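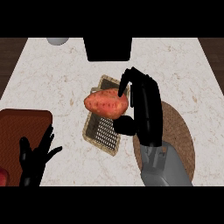 Sweet potato over a white marble countertop. Illustration: Wultness

Wultness opens sweet potato storage program for small growers

1/8/19 - Wultness, a supplier of fresh vegetables to shops and school kitchens, today announces the start of Cenen, a storage program for small growers of sweet potatoes. The program gives growers a shared place to keep their harvest after it is cured, so they can sell it during the whole winter and not only in the first weeks.

Cenen was tested from November with 16 farms. In the test, the farms brought 539 crates to the storage building in Utilero. Each crate receives a label with the name of the farm, the variety and the day of harvest. The grower stays the owner of the crates until they are sold.

"Many of our growers have a good field but they do not have a good room," said Guilan Ye, director of supply at Wultness. "They must sell everything at the same time, and the price at this time is low. We want to give them some more months to decide."

From this month the program is open to 24 farms. A grower can store up to 195 crates for one season. The fee is paid per crate and per month, and there is no fee for crates which are sold through Wultness.

Annatjie Nkuna, who grows sweet potatoes and onions near Utilero, took part in the test. "Before, I kept the crates in the barn and I was always worried about the cold nights," she said. "This year I sold the last ones after the holidays, and the buyer was satisfied."

The company will also hold free training days on curing, sorting and careful handling. The lessons are prepared by Hongjun Yan and Qianru Xiao of the Wultness quality team.

Growers who wish to join can ask for the application form at the Wultness office in Utilero. Places are given in the order in which the forms arrive.

Press contact: Shiyu Wei, Wultness communications office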